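玩具图书馆怎么办下去：讲稿备注
讲稿最后更新：02/08/2022
场地：Braltthorpe社区会堂，楼上大间

（开场，先等后排坐定。楼梯窄，推婴儿车上来的人总要慢一点，别急着开口。）

各位下午好，谢谢大家愿意爬这么一段楼梯上来听我讲玩具。我知道在座有几位是从外地专程来的，路上还转了车，我心里很过意不去，所以一会儿茶歇的点心请一定多拿，尤其是那个核桃酥，是街角那家老铺子早上现烤的，凉了也好吃，可是热的时候更好吃，我自己在楼下已经偷吃了一块。

今天想聊的事情，说大不大：一个镇子上的玩具图书馆，从一只旧衣柜开始，怎么一点一点办到现在这个样子。我不是学教育的，也没念过管理，前半辈子在布店里量布、剪布、给人配扣子。所以我讲的都是土办法，有些办法可能只在我们那里行得通，大家听的时候自己掂量，觉得不合适的就当听个故事。

（喝水。看一眼稿子，别照着念。）

先说那只衣柜。我们刚起头的时候借的是会堂走廊尽头的一只双门衣柜，门关不严，得拿一根橡皮筋绕在把手上。里面的东西都是各家孩子玩过、舍不得扔的：拼图、木头火车、娃娃的小床、一套少了茶壶盖的茶具。借出去的时候在练习本上写一行，还回来的时候划掉。就这么简单。那本练习本我到现在还留着，封面被果汁泡过，翻起来硬邦邦的，可是每一页都能让我想起某个人站在走廊里，一只手牵着孩子，一只手在找笔。

现在呢，我们登记在册的玩具是743件，来借的家庭有200户。这两个数字我每次说出来自己都要愣一下。衣柜早就装不下了，我们搬进了Ofori楼的底层，那里以前是个卖灯具的门面，天花板上还留着好多挂钩，我们一个都没拆，拿来挂风筝和跳绳，方便极了。

（这里如果有人问房租，就说休息时细聊，别在台上展开，一展开就收不住。）

第一件想跟大家说的事，是登记。

我知道一讲登记大家就犯困，可是我们吃过的苦头有一大半都在这上头。练习本的办法，人少的时候很好，人一多就乱。有一年快到圣诞节，有户人家来问那辆红色的三轮车回来没有，我们三个人翻了半天，练习本上写的是“车，红”，下面还有一行也是“车，红”，再下面是“小车，红”。哪一辆是哪一辆，谁也说不清。后来我们才老老实实坐下来定规矩：每件玩具一个编号，一张卡片，卡片上写名称、零件数目、适合的年龄、有没有小零件、要不要电池、谁捐的、什么时候修过。

卡片用了一阵，又换成了电脑上的Prosard。说句公道话，Prosard本来是给小型乐器租赁行做的，里面有些栏目我们用不上，比方说“琴弓是否配套”。可是它有一样好，能给一件东西拆开记零件，一盒拼图少了一片，它能一直提醒你，直到你把那一片补上，或者承认它再也回不来了。我很喜欢这个脾气。要是各位也打算上电脑，我的建议是先用卡片用满一个冬天再说。卡片用顺手了，你才知道自己究竟要记什么；一上来就对着屏幕，栏目填得满满的，到头来想找的偏偏没写。

（翻页。停一停，看看有没有人在抄，抄的话慢一点。）

第二件事，是零件。

玩具图书馆跟书的图书馆最大的分别就在这儿。一本书还回来，缺页的时候毕竟少。一盒积木还回来，里面可能多出一粒葡萄干、一只袜子，少了一个拱门。我们有一回收到一套农场动物，羊是齐的，牛是齐的，多了一只恐龙。那只恐龙后来在前台蹲了整个夏天等人认领，也没人来，孩子们倒是都认识它了，进门先跟它打招呼，于是就留下了，现在有自己的编号。

零件的事，我们试过很多办法。最早是还的时候当面数，家长站着等，孩子在旁边哭着不肯还，后面又排着队，数的人手忙脚乱，越数越错。后来改成先收下，晚些再数，有问题再打电话。电话怎么打，也有讲究。一开口说“您家少还了一片”，人家心里总不舒服。我们现在的说法是：“那盒拼图里有一片大概还在您家做客，哪天碰见它，劳驾带回来。”十有八九，过几天就夹在信封里塞进门缝了。有的还附一张孩子画的画。

真找不回来的，就自己补。木头的最好补，找一块边角料，锯一锯，砂纸打一打。布的也好补，这是我的老本行。塑料的最头疼，断了就是断了，胶水粘上看着挺好，孩子手里一拧又开了，断口还可能扎手，所以我们后来干脆定下来，塑料件一断就退下去，拆出好的零件留作备用。我们有一面墙全是小抽屉，专门放这些备用的零件：轮子、小人的帽子、棋子、骰子、门把手大小的方向盘。有位老先生每次陪孙女来，孙女去挑玩具，他就去看那面墙，看得津津有味，我说您要不要也借一个抽屉回去，他认真想了想，说下次。

（这里通常会笑，等一等。）

第三件，清洗和检查。这一段稍微闷一点，可是请大家忍一忍。

硬的东西，用温水加一点中性的洗洁剂擦，擦完再用清水布过一遍，晾在通风的地方。木头的不要泡，泡了要翘，翘了就合不上盖子。布偶装在洗衣网里洗，眼睛是缝上去的还是粘上去的，先拽一拽再说，拽得动的就别洗了，先补。带电池的，还回来第一件事是把电池仓打开看，漏液的马上拿开。绳子太长的，剪短。漆皮翘起来的，下架。有声音的玩具，请务必试一下音量，我们有一架小钢琴，声音大得楼上的邻居下来敲门，后来在喇叭孔上贴了一层胶布，大家才又和好了。

检查这件事，最容易变成走过场。我们的做法是让两个人轮着来，一个看完了，隔天另一个再看一眼。同一个人看久了，眼睛就麻木了，松掉的螺丝天天从眼前过也瞧不见。我自己就放过去过一辆轮轴裂了的小推车，隔天被别人拦下来，那天晚上我都没睡好。

（中场。如果时间紧，下面Lakusska那段可以缩短，但不要全删，那段大家爱听。）

第四件，想讲讲选什么玩具进来。

头几年是人家捐什么我们收什么，不好意思推辞。结果收了一屋子会唱歌的电话。各位家里有小孩子的，一定知道我说的是哪一种。它们不坏，孩子也爱按，可是借出去的头一天很热闹，第二天就冷下来了，家长也巴不得赶快还。倒是有一些样子很朴素的，一直在外面转，回来歇不到一个下午又走了。

比方说Lakusska，不知道在座有没有人玩过，是我们镇上一位退休木匠做的套叠游戏，大大小小的碗套在一起，没有说明书。小小孩拿来敲，大一点的拿来盛豆子，再大一点的翻过来当山洞，给小汽车钻。有一户人家借去，还的时候告诉我们，奶奶拿最大的那只发过面。我当时不知道该不该记在卡片上，后来还是记了。

还有积木。积木我可以讲一整个下午，大家放心，我不会。我只说一点点观察：我们把积木摆在进门的矮桌上，不分年龄，不贴标签，谁来都可以动。孩子们还没挑好要借什么，先在那里站住了。两个互不认识的孩子，站在桌子两边，起先各搭各的，过一会儿一个把手里的递过去，另一个接过来，话也没说一句。他们的大人本来也互不认识，在旁边等得无聊，就聊上了。镇上好些交情就是在那张矮桌旁边结下的，有两家后来连度假都一起去。

我从布店里学来的一点经验，也用在这里：摆得太整齐，人家不敢碰。布卷码得一丝不乱，客人走过去手都背在身后；抽一匹出来，抖开一点，搭在柜台上，立刻就有人来摸。玩具也一样。每天关门前我们会收拾，收拾完了，再故意拿几样出来散放着，第二天开门，孩子看见就知道可以上手。

（这里看一下钟。还剩得多就讲押金，剩得少就直接到结尾。）

押金的事，顺带说一句。我们收过，又不收了。收押金的时候，最需要来借的人家不来；不收之后，丢东西的情形也没见得更多。现在每户交一点会费，交不上的就帮我们糊个纸盒、缝个口袋，都算数。押金本子从抽屉里拿走的那天，我觉得整个屋子都松了一口气。

最后想说说接下来的打算。从搬进Ofori楼算起，到现在是18个月，我们总算把能修的都修了一遍。October，也就是秋天学校放假那阵子，我们想办一次交换日，各镇的玩具图书馆把自己多出来的、转不动的玩具带过来，互相换一换。你们那里没人借的，到了我们那里说不定抢着要。地方就在楼下，桌子我们有，热茶我们也有，只是停车不大方便，最好坐公车来。

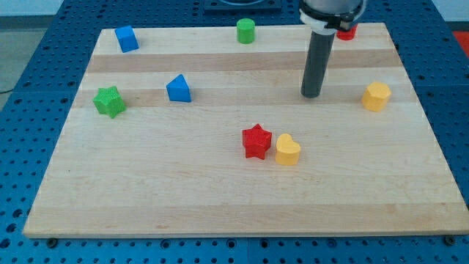 要来换的，请提前把清单寄给我们，写清楚名称和零件齐不齐，缺几片也不要紧，照实写就好，我们那面抽屉墙说不定正好配得上。大件的东西，像滑梯、木马、厨房灶台，请先打个电话，门口有一级台阶，我们得找块板子垫着抬。带孩子来的话，给他们多带一件外套，底层秋天有点凉。好了，我先讲到这里，有问题的请举手，后排的声音大一点，我这只左耳不太好使。

（提问结束后提醒大家：把借的茶杯送回楼下厨房，清单的样张在门边的椅子上，自己拿。）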